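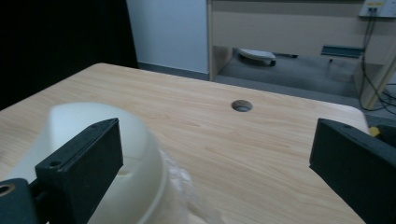 Katley desk top, light wood grain, rounded corners

I've been selling second-hand and end-of-line office furniture for long enough to have favourites, and the Katley is one of mine. It's a plain laminate top in a pale beige that leans a tiny bit pink, with a fine grain running along it in thin streaks. Under office lights it looks quite quiet. Put it by a window and it warms up a lot, so do think about where yours is going before you fall for it (or against it!).

The corners are rounded, and if you've ever caught your hip on a square one while carrying a mug you'll know why I go on about it. There's a round cable hole in the top too, so your lamp and laptop leads can drop down through it and you don't have to trail them over the back edge. A normal three-pin plug won't go through without a bit of wiggling, so feed the thin end of the lead up from underneath. Etornam Agbeko, who does our deliveries, swears by doing this before the desk goes against the wall. He's right, and I still forget every time.

What people use it for

Mostly desks, obviously. But Akosua Opoku bought two for her packing room at Sedance and they've done very well there. Her team wrap and bag things on them all day long, and she tells me the surface wipes down with a damp cloth and that tape comes off it without leaving much behind. I'd go gently with a knife though - laminate will mark if you cut straight onto it, and you can't sand it out like you could with solid timber. Get yourself a cutting mat.

Hot pans, no. Hot mugs, fine in my experience, but use a coaster if you're the sort who'd be upset by a ring.

Looking after it

Warm water and a drop of washing-up liquid does nearly everything. For biro, a little surgical spirit on cotton wool, then wipe it over with water straight after. Please don't polish it! Spray polish goes smeary on this finish and you'll spend the rest of the week chasing it about.

Legs and fitting

Tops are sold on their own or with a set of Akow legs, which come with the right screws. If you're using your own legs, check the screw length before you start, as a long one will come up through the surface and that's that. Allow 90 minutes if you're putting it together alone, a good bit less with a friend holding the other end.

Collection and delivery

You can collect from us any day we're open, just ring first so Lilibeth can bring it down to the front. Local delivery is two days' notice, and Etornam will carry it up to the third floor if there's a lift (ask nicely if there isn't). We've got 8 left in this colour and the next batch is due in July.

Questions about sizes or legs, ask for Nana Gbeho at the shop.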